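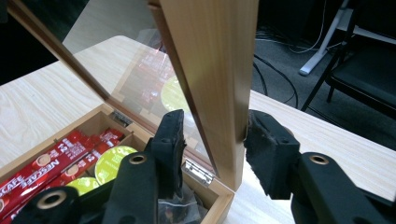 How often do the foam pads on a gripper need changing? On ours it works out to every 500 cycles, sooner if the edges have started to tear.

Workshop diary > Grippers > September

Search the diary Go

Pads again today. I'd told myself I would do them last week and then I didn't, so this morning I made a coffee, put my phone in the other room and got on with it.

The old foam was in a sorry state – ragged all along the edges, little black crumbs coming off on my fingers. It still grips, mind you. You can close it on the side rail of the box lid and it'll hold, but the grip isn't even anymore, and a lid is exactly the kind of job where that shows up. You're holding a narrow piece of wood and swinging it on two small hinges, so if one finger slips a bit the whole lid twists and you hear the glass complain. I hate that sound!

So, power off, fingers open, and then the boring part, which is getting the old glue off. Mārtiņš swears by a plastic scraper and nothing else. I used the scraper and then a wipe of alcohol (sorry, Mārtiņš) and left it to dry while I looked over the linkage. The brass rings all seemed fine. One finger screw had backed out maybe a quarter turn, so I did that one up and then went over all the others too, now that I had the driver in my hand.

The new foam is the Prindara sheet, 2 mm. I cut the first pad too short, threw it away, and cut the next one a hair long and trimmed it in place, which is how I should have started. Pressed them down, clamped them lightly, went off and answered email for 50 minutes.

After lunch I ran the lid test, open and close, over and over. We got 94 good ones before the first slip, and that one was my fault for starting it crooked. Demetrio came by in the middle of it and wanted to know if we could go to the thicker foam. I said maybe, but then the fingers don't close far enough for the thin stuff, the coffee sticks especially, and those are half of what we pick up. He's going to ask Kuvden whether they sell something in between.

Still to do: write the date on the pad log, order another sheet (there's one strip left and it's a funny shape), and find out why the Cetero driver puts up a warning every time I power back on. It clears by itself after a few seconds, but I don't love it.

Home by six, hands still smelling of alcohol wipes.

Recent entries
The Ots cable came, wrong length
Zeroing the fingers after a bump
Which screws get thread lock
Mārtiņš and the missing driver bit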